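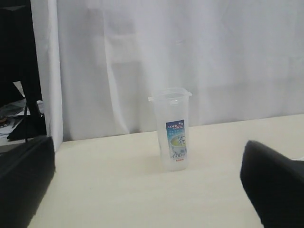 Search this site Enter keywords Go

Plallilham Tea Table: how we're getting on

Hello again to everyone at Kodikara, and thank you for being so patient with us! I know the report was meant to be shorter than the last one, and I did try. The main news is that the tea table is up and running at Stostilau, people are using it, and we still have £205 of your £2000 in hand.

When I last wrote, in March, we had a room with a good table and very little to put on it. Most of the spring went on choosing things. I hadn't realised how strongly people feel about what they drink out of (I include myself). We'd put "assorted crockery" in the application and then found that hardly anyone wanted crockery, because the cupboard is a walk down the corridor and china is heavy when you're carrying it for a whole group. So we went over to steel and plastic for nearly everything, and I moved the money across from the crockery line. I did ring first, and Menaka Miah has a note of the call.

The cold tea side has been the surprise. We make it up in the morning, a weak green one and a stronger one, and it goes faster than the hot on warm days. Mizanur Karunaratne has been fussing over how long the leaves stay in and has got it tasting a good deal less like the garden than it did in the early weeks.
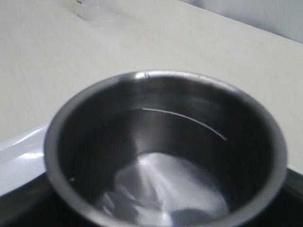

Hot drinks are the part we've changed most. The urn in the original budget would have taken up half the table, and it needed descaling so often that Mizanur Wanigasekara talked us out of it, so we heat smaller amounts and ladle from a pot. I'm fond of the plain round stainless one with the rolled rim, little nick in the edge and all, which is easy to wipe out and wide enough at the top that you can see what you're doing with the ladle. It does mean someone has to keep an eye on it. We've drawn up a rota for that, and so far the only complaint is about the handwriting (mine).

We also spent a bit on cloths, a drying rack and a box of decent labels, all on the sheet I sent over. The drying rack wobbles and I'm going to see if the shop will swap it.

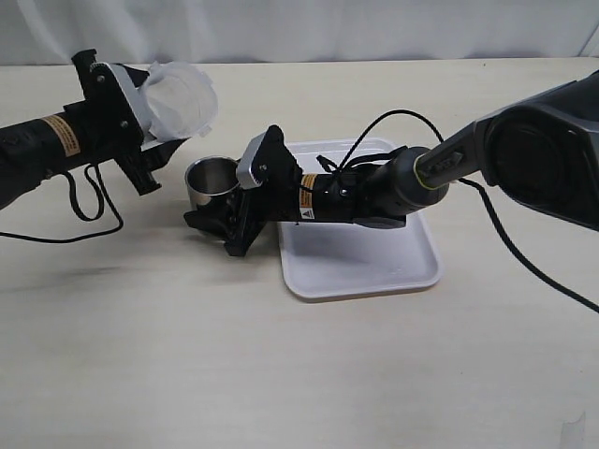 Lornden, August 2025

I'm finishing this off at the Lornden end, where we've been trying out how the table should be laid before we take the idea anywhere else. It sounds a small thing, but we'd had people reaching across one another and spills all over the place. What we've settled on is a white tray in the middle for anything that's been used, with clean cups kept off it. Steel cups for the hot and the frosty plastic ones for the cold, and you can tell which is which without having to ask. The plastic ones are light and they do tip over if you so much as breathe on them, so I wouldn't buy more of those. The steel ones I'd buy again tomorrow.

The tray has a raised rim, so drips stay put until somebody gets round to them. I'd like 2 more of the same sort, and 3 if the money stretches. 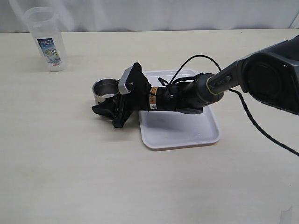

Ozan Ateş wrote back, when I sent the draft round, that I'd left out the washing-up and that it was the bit he'd want to read about if he were paying. Fair enough! It takes about half an hour at the end of a session and we do it in the small sink, steel first, because that dries quickest. The jugs are the slow job, as tea stains them if they're left standing, and we've started rinsing them straight after pouring the last of it. Mitali Karunaratne would like a proper bottle brush with a long handle, so please expect that on the next sheet of receipts.

For the rest of the year we'd like to keep Stostilau going as it is and spend what's left on the trays, the brush and tea. I'd also like to ask whether the leftover labels money can go on a second set of lids, as ours have a way of wandering off. Menaka has the receipts in order and can send copies whenever you want them. Do come and have a cup with us if you're passing.

Last updated by Menaka Miah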